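Speaker notes – "Baskets, trays and where things live"
Home storage evening, Proltville library, 8 June 2022
Slot: 70 minutes with questions. Keep the talk itself under 50.

## Before starting

- Water, clicker, spare batteries.
- Fadi Yammine introduces me. He has the short version of my bio, not the long one.
- Handout is on the chairs. The measuring sheet is on the back of it – point this out early, last time people found it on the way home.

## 1. Opening (5 min)

Good evening. I've been sorting out other people's cupboards for 9 years, first with Van Rooij and then on my own. Tonight is only about open storage: baskets, trays and shallow boxes without lids. I'm leaving lids for the October talk, and Karlijn De Graaf will be doing that one with me.

Ask the room: who has bought a basket in the last year and doesn't have anything in it? Wait for hands. Ask one person where it is now.

My own answer: on top of the wardrobe, inside another basket.

## 2. Measure the shelf first (8 min)

Most of the baskets I take away from houses are perfectly good baskets that don't fit. They stick out over the front of the shelf, or they go in but leave no room to get a hand over the top.

Tell the Grikitero flat story. Hall cupboard, deep shelf, 74 cm wide. The owner had bought three baskets from the same range, all very nice, and only two would go in side by side. The third had been on the floor for so long that the vacuum cleaner had a set route round it.

What to write down:

- Width of the shelf at the front and at the back. Old cupboards are rarely square.
- Depth, with the door shut. Hinges and door handles eat into it.
- Height to the shelf above, then take off a hand's height.
- Width of the basket at the rim, not at the base. The rim is nearly always the widest part and shops often give you the base.

Slow down on that last one. People write it down.

## 3. What goes in and what doesn't (10 min)

Open baskets are good for things you pick up and put down every day. Scarves and gloves. Bread. Post that needs answering this week. Hand towels, rolled.

They are poor for anything small enough to fall through a weave, and anything you use twice a year. Twice-a-year things collect dust and then you have to wash them before using them.

Sem Jansen's rule, from when we worked together: if you need to dig, it's too deep. I'd go along with that for kitchens. For blankets I don't mind a bit of digging.

Paper does badly in baskets. It curls at the corners and slides under itself. Use a tray.

If someone asks about toys – yes, baskets are fine, but one kind of toy per basket and keep them on the floor. Don't get drawn into the toy discussion here, there's time at the end.

## 4. Materials, quickly (7 min)

Pass round the samples now. Start them on the left side of the room.

- Willow: strong, a bit scratchy, snags wool. Line it if it's for clothes.
- Seagrass: soft, smells for a few weeks, doesn't like a bathroom.
- Synthetic strand: wipes clean, keeps its shape, fine in a bathroom or under a sink. Looks less good close up, and from across the room I can't tell.
- Felt: quiet on a shelf. Sags when full.

Milan Nijs will probably ask about wire. Wire is fine for onions and potatoes. It marks painted shelves.

## 5. Rim, ends and corners (8 min)

Next slide. Leave it up for this whole section.
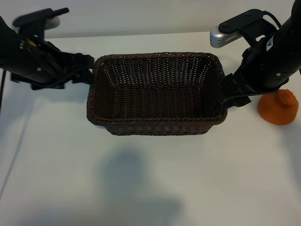

*Slide 14: Brown basket in synthetic weave, rolled rim, held at both short ends.*

Points to make:

- The rim is thicker than the rest and rolled. Look for this in the shop. A thin rim bends when you lift a full basket and after a while the strands start to lift away.
- A long basket wants a hand at each short end. Pulling it off a shelf by the middle of the front side twists it.
- The weave on the far inner wall is open enough to let light through. Good for air, so good for towels. Bad for hair grips, batteries and rice.
- The floor is denser than that wall. Run your fingers over the floor of any basket before you pay for it.
- Rounded corners lose you some space. Square packets won't sit tight into them, so leave a gap or put something soft there.

Ask: what would you put in this one? Take 3 answers, no more. Somebody usually says bread. Bread is fine with a cloth under it.

## 6. Cleaning (4 min)

Empty it. Turn it over and tap the bottom with the flat of your hand, outdoors if you can. Then the soft brush on the vacuum cleaner. Synthetic ones can have warm water and washing-up liquid – rinse, and stand them on end to dry. Willow gets a damp cloth only.

Thanasis Gavalas at Oloseck does repairs on willow and cane. His cards are on the table by the door. He does not repair synthetic, so please don't ring him about it.

## 7. Last bit, then questions (5 min)

Ask everyone to pick one shelf at home, fill in the sheet for it, and buy nothing until the sheet is done.

Remind them the samples need to come back to the front. We were one short in the spring.

Questions until Fadi waves. Chairs get stacked along the window side, six high.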